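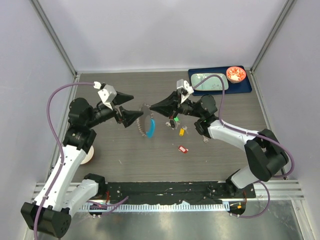
Darkora tabletop in dark gray wood grain, with key tags, a saw blade and a dark navy tray.

Darkora Tabletop, Dark Gray
Brillimton Tables & Tops
Length: 1,246 mm
Depth: 600 mm
Weight: nearly 33 lb
Price: $398, top only

We love this top! Dark gray can go flat and dull on a big surface, but the wood grain gives Darkora some life, and it looks every bit as good in a workshop corner as it does under a lamp in a home office. Color is what it does best. A bright blue part, a yellow key tag, a red-and-white one – put them down on the gray and your eye goes straight to them. Anyone who has patted around a cluttered bench for a small silver key will get why we're so fond of it.

Elaine Mendonça picked the shade after living with three test tops, one of them much closer to black. She found the black one too heavy next to pale walls, and we agree. Darkora sits very nicely against light gray or lavender, and a navy tray on top makes a good match (a tray is a great idea anyway, especially for cards, a little bowl and the other bits that wander).

Setting it up

The top comes without legs or a frame. Screw it to any flat frame that supports it along both long sides. Please drill pilot holes first, and check your screw length before you start – we've had two calls about screws coming through! If you plan to bolt a heavy fixture along the front edge, send us the hole layout with your order and we'll drill it for you. Tarcísio Furtado does the layouts and will email a drawing back for you to approve.

Two people make the lifting a lot easier. Lay the top face down on a blanket while you attach the frame, then turn the whole thing over together.

Looking after it

Wipe with a damp cloth and a drop of dish soap, then dry. Go along the grain if you're after a smudge. Skip scouring pads and anything gritty. Saw blades and other toothed or sharp parts should be lifted off the top, never slid across it, and a mat underneath is a good habit if they live there. Felt dots under trays and bowls are worth the five minutes it takes to stick them on.

Ordering

Darkora is made to order in one size. Samples of the finish are free, and we really do suggest getting one and looking at it in your own room, morning and evening. It shifts more than you'd expect under warm bulbs.

For custom drilling, write to Tarcísio. For samples and delivery times, ask for Elaine.

Page updated August 17, 2024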